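Do You Need to Move the Cabinet?

I've been reading a lot of advice lately about "resetting" a room. You take a space that has been working perfectly well, drag everything out from the walls, and put it back slightly differently. Afterwards you are supposed to think more clearly. I have my doubts.

My doubts did not stop me from spending most of a July afternoon doing it.

The room is the long one at Gornance, with the brick wall at one end and the white furniture that came with the lease. Jacobus Potgieter had been to a talk by somebody from Skiruveck, a firm that charges real money to tell people where their shelves should go, and he came back with a handout. The handout said that a room has a "resting side" and a "working side." Ours apparently had them the wrong way round. I asked how you can tell. He said you can feel it.

I couldn't feel it. I could feel that the brick end is chilly in winter and that the window end is too bright after lunch, and I didn't need a handout for either of those. 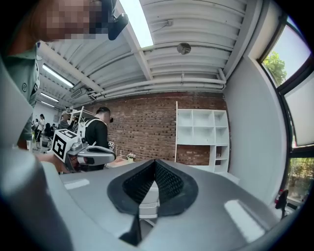
Anyway, the plan was to get everybody in one room and settle it by trying. I'm suspicious of this method too. Once people have gone to the trouble of turning up, they want something to change, and the chance of anyone saying "let's leave it how it was" goes down to nothing. I did say it, early on, and was told I wasn't entering into the spirit of the thing.

So, the stools. We own 3 kinds of seat that don't match, and the handout has strong views about matching. My own view is that a seat should be the right height for the table it goes with and shouldn't wobble. The plastic chairs pass on both counts. They're easy to wipe and light enough to shift with one hand, and I wouldn't swap them for the upholstered thing Homus wanted to sell us for 2,412, which is a silly price for somewhere to put your coat.

The tables went up against the wall, then away from the wall, then back. I've kept no notes on which of these was the improvement.

Then there was the big cabinet. White, flat-fronted, heavy, and in nobody's way as far as I could see. The argument for moving it was that it "stops the eye" when you come in. My eye has been stopping there for two years without complaint, mostly because the good scissors are inside. The argument against was its weight, and also the bottom edge, which is where cheap cabinets give up. If you must shift one, empty it first and get hold of it from underneath. Pull on the top and you'll rack the whole carcass out of square, and the doors will never hang right again. I learned that on a different cabinet, at my own expense.

Du Plessis, the furniture place on the corner, quoted us 1,058 to replace it with two smaller ones. I said no before I'd got to the bottom of the page. 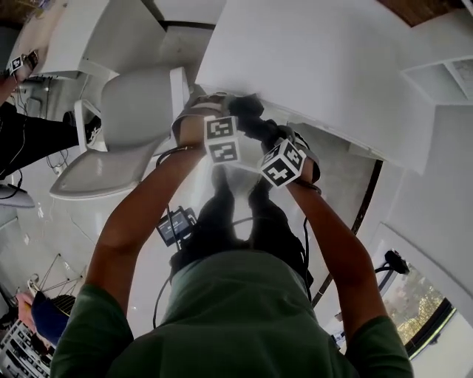 Sipho Venter wrote to me after reading a draft of this and said I was being unfair to the cabinet people. His point was that you don't know what a piece of furniture is costing you until you've had a day without it, and that I only like ours because I know where the scissors are. He also said the smaller ones come on proper feet, so you can get a broom under them, "and you can't tell me you've ever swept under that monster."

Fair enough about the broom. I'll give him the broom. I still want to see somebody show me the thinking that got clearer. Jacobus says it takes a month or so for a room to settle, and that I should stop asking until then. The handout is pinned up by the door, if anyone wants it.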